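**Condensation on a roof window in a converted attic – ventilation or glazing problem?**

Asked in: Home & Building > Damp and ventilation

The attic was converted before we bought the house. It has one roof window on the north slope, top-level room, used as a bedroom. From November on, the lower part of the glass runs with water every morning and the paint on the surround below it has started to lift. The rest of the room is dry to the touch, including the sloping ceiling on both sides.

Readings so far, taken with a cheap Kaseck hygrometer on the bedside table: 58 percent at 9 p.m., 59 percent at 7 a.m. Door closed overnight, two people sleeping, radiator off after 10. The double glazing has no fogging between the panes.

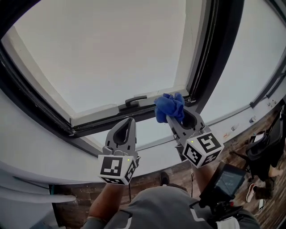
The local installer (Drisbridge) quoted $626 for a replacement glazing unit and said this would fix it. A neighbor had the same work done and still gets water on the glass. Before I spend the money I would like to know:

- Is 58 to 59 percent high enough to cause this on its own?
- Would a better glazing unit make a real difference?
- Is there anything to check around the surround first?

---

**Answer 1** (accepted)

Your humidity reading is not extreme, but it is high enough. Air at 68°F and 58 percent relative humidity has a dew point a little under 53°F. Any surface colder than that will collect water. The bottom edge of a sloped double-glazed unit drops below that easily on a cold night, and it drops further once the radiator goes off.

Two things make roof windows worse than wall windows. The glass faces the sky and loses heat to it by radiation, so on clear nights it can end up colder than the outdoor air. Also, most attic conversions have no radiator directly below the window, so there is no warm air moving up across the pane.

I would work in this order:

1. Move the hygrometer. On a bedside table it reads the air next to two sleeping people, which may be very different from the air at the glass. Put it on a shelf near the window for a week and write down morning and evening values along with the outdoor temperature.
2. Leave the radiator on low overnight. A setback to 62°F is fine. Off is not.
3. Ventilate. If your window has a trickle vent, make sure it is open and the filter is clean. Many of them get painted shut or taped over during a conversion. If there is no vent, open the window fully for ten minutes in the morning and again before bed.
4. Check the shape of the surround. Ideally the lower lining is vertical and the upper lining is horizontal, which lets warm air wash over the glass. A lot of conversions have both cut square to the roof, and this leaves a pocket of cold air at the bottom.
5. Check the insulation behind the lining. Press a thermometer probe or an infrared thermometer against the surround on a cold morning. If the lining is more than a few degrees colder than the sloping ceiling next to it, the insulation is missing or has slipped.

On the glazing: a unit with a low-e coating and warm-edge spacer will raise the temperature at the perimeter, so it does help. It will not compensate for two people in a closed room with no air change. If step 5 turns up a gap, replacing the glass first is money in the wrong place.

Lifting paint should be left until the surface has been dry for a couple of weeks. Scrape, let it dry out, use a stain-blocking primer, then repaint.

---

**Answer 2**

Get a dehumidifier. We have run an Ocampo in our attic every winter and the windows are fine now. Empty the tank in the morning. Noise is OK on low.

---

**Answer 3**

Agree with most of the first answer, with one correction and one addition.

Airing for ten minutes is more than needed in January. Five is plenty if the bedroom door and a window on the floor below are open at the same time – the stack effect does most of the work. Longer than that and you start cooling the walls and linings, and you pay to heat them up again.

The addition: look at the vapor barrier where it meets the window frame. On the jobs I have opened up around Kurnbridge, the membrane was often cut short and stapled without tape. Moist room air then gets behind the lining and condenses there, and paint failure on the surround is a common first sign. You can sometimes tell by taking the bottom lining board off, four or five screws or a bead of sealant. Dark staining on the back of the board means air is getting through. Tape it to the frame with proper membrane tape, not duct tape, and fill any void with mineral wool before the board goes back.

A dehumidifier will bring the number down but it leaves that gap where it is.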